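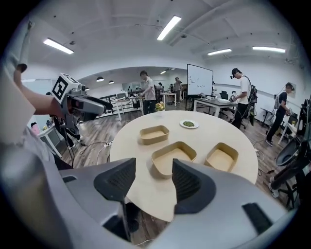 Several readers of the last edition asked whether the Lomano can set a table by itself yet, and one reply from Calloway was blunt: it can move a tray, but I wouldn't leave it alone with the peas. Our own answer is close to that. Plan on staying in the room.

4.2 Setting up the tray chore

Use shallow paper trays with flared rims. The fingers need a rim to close on.

1. Place 3 trays on the table with a clear gap between them.
2. Move vases and plates with food toward the far edge.
3. Open Chores in the Nultbridge app and choose Trays.
4. Close the fingers on one rim by hand and check that both pads touch the paper.
5. Press Start. Allow 15 minutes for the full run.

Note: If a tray slips 3 times, the run stops. Straighten the tray and press Resume.

Caution: Keep cables away from the table legs. Keep hands off the table while the arm is moving.

What it can't do yet: carry a filled tray, separate stacked trays, or wipe up a spill. Loose food is still a job for a person. The Olent soft pads help with thin rims but don't change this list.

For cleaning the pads, see 4.3.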